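Stakside Shelf Kit: Set-up Guide
Section 3. Fitting the washers
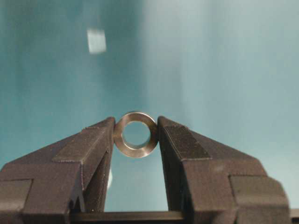
Now for the part we love, where a pile of hardware starts turning into a shelf! Your kit comes with two bags of fasteners. Open the Durmont bag first and leave the Penry bag sealed until Section 4.

You will need: bolts, washers, lock nuts, the small wrench, and a shallow dish (a saucer is perfect).

1. Tip the washers into the dish and pick out the ones with a beveled inner edge. Those go on the uprights.

2. Hold a washer by its outer rim and run a fingertip around the hole. One side feels softer at the edge, and that side faces the bolt head.

3. Slide the washer onto the bolt until it sits flat against the head.

4. Push the bolt through the upright and spin the nut on by hand. Three full turns is plenty for now.

5. Repeat for the remaining holes, then stand the frame up and have a look. It already looks like something!

Note: If you are adding the Clomia side rail, leave the top bolts out until the rail is in place.

CAUTION: Do not tighten anything with the wrench yet. The shelves need a little play to drop in.

CAUTION: Keep small parts away from children and pets.

Missing a washer? Ask for part 2452.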